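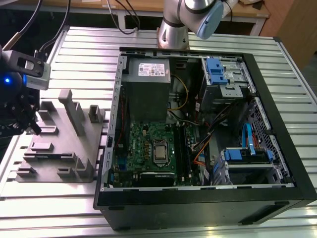 How often does the space heater rule get checked?
Once a month from September until the heat goes off for good, plus whenever somebody in accounts smells toast.

Pettigrew Building, second floor
Office electrical and fire walk-through, September
Walked by: Firdevs Tatlı
Along for the second half: Bülent Altıntaş
Started 4:00 p.m., when most people are too tired to argue

Marks: OK / FIX / AGAIN (AGAIN means it was FIX last time)

EXITS AND HALLWAYS

1. Exit signs lit, both stairwells - OK
The one by the north stairs buzzes. Buzzing is allowed. I looked it up.

2. Stair doors close and latch on their own - AGAIN
North door closes fine. South door stops an inch short and waits for encouragement. The closer needs adjusting. The folded cardboard on the floor next to it is not a repair and I took it with me.

3. Hallways clear to full width - FIX
Nine boxes of Corum brochures outside the copy room. They are last year's brochures. Ekrem Bozkurt says they are going out "shortly," and he has until the end of the month to show me what that word means.

4. Evacuation map posted and current - FIX
The map shows a kitchen where the conference room is. Anyone following it would get out all right but might be disappointed on the way.

EXTENSION CORDS AND POWER STRIPS

5. No strip plugged into another strip - AGAIN
Room 421. Strip into strip into a small white cube, with a desk fan at the far end. Unplugged while I was there. Please don't rebuild it.

6. No cords under rugs or through doorways - OK
First time ever. Well done, everybody.

7. Cords free of cuts, tape and pinch marks - FIX
The laminator cord has electrical tape on it in two places. Tagged out. If you need something laminated, ask Perihan Işık on the first floor, and ask nicely.

8. Wall outlets tight, cover plates whole - FIX
Cracked plate behind the front desk. Work order is in. Until it's replaced, use the outlet on the other side of the desk.

HEATERS, KETTLES AND OTHER COMFORTS

9. Space heaters approved and tagged - FIX
Two heaters found, one tag. The untagged one is an Alov with no tip-over switch, and it was under a desk with a wool coat hanging over it. It is now in my office, unplugged. The owner can pick it up on the way out of the building, in that direction only.

10. Three feet clear around each heater - FIX
The tagged one was fine on three sides. The fourth side was a recycling bin.

11. Kettles and coffee makers in the kitchen only - OK
I was told the kettle in the sales office is decorative. It was warm. I'm marking this OK because it was carried to the kitchen in front of me.

12. Toaster crumb tray emptied - AGAIN
No comment that I could put in writing.

EXTINGUISHERS AND PANELS

13. Extinguishers hung, pin in, needle in the green - OK
All good, including the Brokau unit by the server closet that worried us in the spring. Bülent initialed the tags.

14. Nothing hanging on an extinguisher - FIX
Umbrella.

15. Electrical panel clear, three feet in front - AGAIN
Artificial tree, in its box, same as last time. Erdal Yaman moved it while I watched. I would like to see it stay moved through December, when I know it will be wanted.

16. Panel directory readable - FIX
Breaker 9 is labeled "ask Dave." Please trace it and write down what it feeds.

REPAIRS AND FOLLOW-UP

South stair door and laminator cord come first. The repair line is extension 300. Leave a message with the room number and what's wrong, and skip the theory about who did it.

Anything marked AGAIN gets a second look in two weeks. I won't say which day.

F. Tatlı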